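Catégorie : Sciences humaines › Manuels › Culture matérielle

12 partages – 2 commentaires

Chapitre 4
Collectionner chez soi : objets, séries et rangement

Objectifs du chapitre

À l'issue de ce chapitre, l'étudiant devra être en mesure de distinguer l'accumulation de la collection, de définir la notion de série ouverte et de commenter un court extrait d'entretien portant sur des objets domestiques. Les notions de don et de contre-don, présentées au chapitre 2, sont supposées acquises.

4.1 Une pratique ordinaire

La collection a longtemps été étudiée à partir de ses formes les plus prestigieuses : cabinets de curiosités, galeries princières, bibliothèques savantes. Les ensembles modestes constitués dans les logements n'ont retenu l'attention que plus tardivement, lorsque l'étude de la consommation s'est rapprochée de celle de la vie familiale. Ils présentent pourtant un intérêt certain. Leur valeur marchande est le plus souvent faible, leur composition n'obéit à aucun catalogue, et leur transmission se règle rarement devant notaire.

Il convient d'écarter d'emblée une confusion fréquente. Accumuler consiste à conserver des choses sans que leur réunion ait été voulue ; collectionner suppose un critère, même vague, qui permette de dire d'un objet nouveau qu'il appartient ou non à l'ensemble. Ce critère peut tenir à la matière, à la provenance, à l'époque ou au sujet représenté. Les collections animalières relèvent de ce dernier cas : chouettes, grenouilles, éléphants ou cochons y sont réunis sans considération de fabricant ni de taille.

L'enquête dite de Caloldale, sur laquelle s'appuie une grande partie de ce chapitre, a porté sur 177 foyers de cette commune et du bourg voisin de Millusthorpe. Les enquêteurs ont retenu tout ensemble que les occupants désignaient eux-mêmes comme une collection. Le questionnaire, reproduit en annexe, comportait une rubrique consacrée à l'emplacement des objets, une autre à leur acquisition et une dernière à leur avenir.

4.2 La place des objets

L'emplacement d'une collection n'est jamais indifférent. La vitrine fermée protège de la poussière et signale que les pièces ne doivent pas être touchées. L'étagère ouverte autorise la manipulation et se prête à des réaménagements fréquents. Le carton, enfin, correspond à un état de sommeil – parfois définitif – que les personnes interrogées hésitent à qualifier encore de collection.

La fermeture du meuble n'est pas le seul élément à considérer. La hauteur, l'éclairage et le voisinage d'autres objets renseignent sur l'usage de la pièce. On relèvera également la présence d'intrus, c'est-à-dire de pièces étrangères au critère principal mais admises par affinité de couleur, de format ou de souvenir.

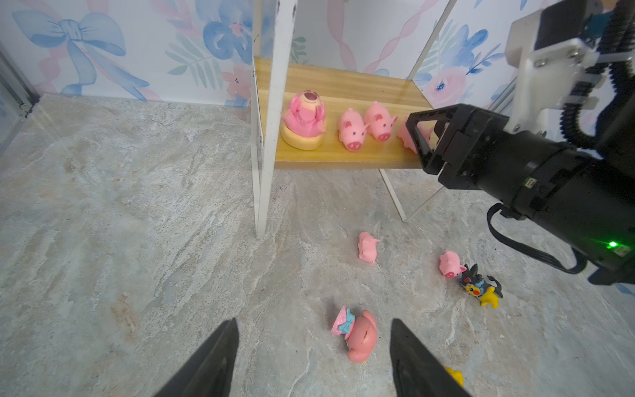
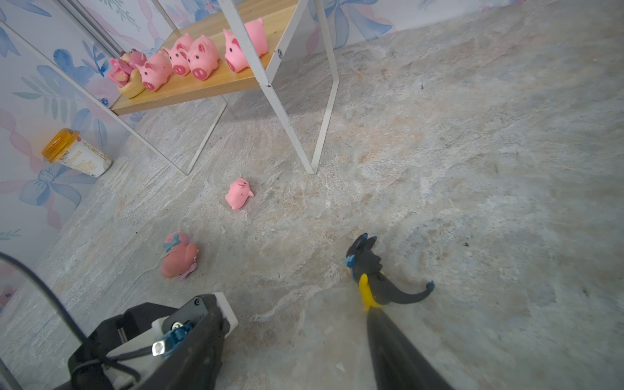
Petits cochons roses sur une étagère ouverte, en compagnie d'une figurine à tête d'ourson.

Sur la question des intrus, Coppens objecte que le terme est mal choisi : « Un objet admis depuis des années n'a plus rien d'étranger. C'est le critère énoncé par le collectionneur qui retarde sur sa pratique, et l'enquêteur devrait le noter comme tel. » La remarque est fondée. On conservera néanmoins le mot, consacré par l'usage, en gardant à l'esprit qu'il décrit un écart à la règle déclarée et n'emporte aucun jugement sur la place réelle de la pièce.

4.3 Série close et série ouverte

Une série est dite close lorsque le nombre de ses éléments est fixé à l'avance, comme dans le cas des vignettes d'album. Elle est dite ouverte lorsque rien n'en détermine le terme. Le fonds Rirar, qui rassemble environ 400 lettres de collectionneurs amateurs, montre que le passage de l'une à l'autre est courant : la série achevée, l'intérêt se déplace vers les variantes, les erreurs de fabrication ou les doubles à échanger.

La série ouverte favorise en outre le cadeau. L'entourage, informé du goût d'un proche, y trouve une réponse commode aux anniversaires et aux fêtes, de sorte que certaines collections finissent par échapper à leur titulaire. Plusieurs correspondants indiquent avoir cessé tout achat personnel sans que l'ensemble cesse de croître. Cette croissance par autrui fait l'objet de la section suivante.

Termes à retenir : accumulation ; critère ; intrus ; série close ; série ouverte ; croissance par autrui.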